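Section 4. Setting up rate alerts in Tadeo

Tadeo can warn you when a lender you hold money with raises its deposit rates in a hurry. The sales page calls this "early warning." Treat it as a nudge to go and read the filings, which you should be doing anyway.

1. Open Accounts and choose Watch List.
2. Add each lender by name. Tadeo also lists brokers, so check that Nudorow Savings and Nudorow Direct are entered separately. They file separate reports.
3. Under Trigger, enter the rise that should set off an alert, in dollars of yearly interest per account. The default is 250. On a small account it will never fire.
4. Set Look-Back to 11 days. Shorter settings mostly catch holiday promotions.
5. Press Save, then press Test. A green check means the message was sent. It does not mean you got it.

Note: Balances under 1000 are skipped unless you turn on Include Small Accounts. The menu hides this under Display, for no reason we can find.

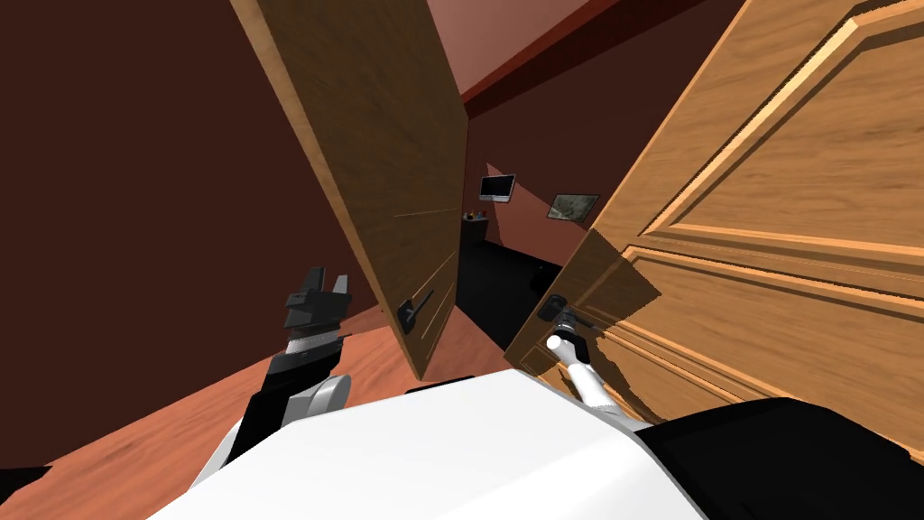 Jitendra Kanaujia wrote in to say that his alert for Altville Mortgage arrived four days after the lender's own press release, and that he no longer sees the point of the feature. He has a case. Tadeo reads rates from the Tripathi feed, and the feed is only as quick as the lenders who report to it - some take their time when the news is bad.

6. To see how old a rate is, click the small clock beside it. If the date is more than a week back, look the rate up on the lender's site.
7. If error 693 appears, the feed has dropped the lender. Remove the entry and add it again.

Caution: A quiet Watch List is not a sign that a lender is sound. Alerts cover rates only. Withdrawals, loan losses and changes in management are not tracked, whatever the February brochure says.

Deposit insurance limits are covered in Section 5.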